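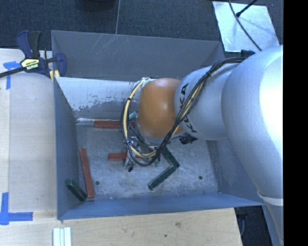 ## Bin picking for the December meet – bars keep ending up in the corners

**gilbert_bins** – September 6, 2023

Our club finally has the arm working over the metal bin and I'm so excited! Red and green bars, random pile, gripper goes straight down. My question is the bars lying right along a wall. Would you push them out first or try to grab them there?

**serkby18**

Push first! We did 443 practice picks last season and the wall ones were our worst by far.

**padness**

I disagree – every push can jam a second bar into a corner. Tilt the wrist a little instead. Your walls slope, so you've got some room.

**serkby18**

Only if the cables let you. That bundle loops pretty low by the gripper.

**gilbert_bins**

Good point, I'll check the loop tonight. Trying 18 picks each way on Saturday and posting the numbers!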